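Lowther Linen Room – Progress Report for May
Prepared for Hamish Bolger

Thank you again for your patience with us while we got the linen room going.
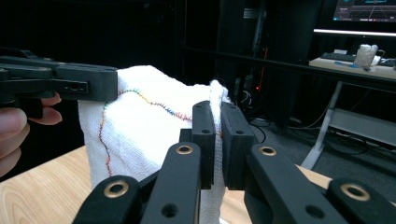 The biggest news is that the towels are finally under control. When I wrote last, we were still working out how to fold them so they'd fit the narrow shelves, and I'm glad to say we've settled on thirds and then in half, with the stitching on the outside. The white terry ones with the rainbow zigzag are everybody's favorites, and they're also the hardest to get flat (terry does love to bunch up!), so we now give them a table to themselves.

We have folded and shelved over 800 pieces so far, and 16 families have picked up bundles, each with 6 towels. Cameron Dunstan has moved the pickup hours to Saturday morning, which suits the parents much better.

Your grant has paid for the shelving and the second folding table. What we haven't spent yet is the money for storage bins – the ones we liked were too deep for the shelves, and Cameron is still looking. I'd also like to talk with you about bath mats, as we keep getting asked for them and have none to give.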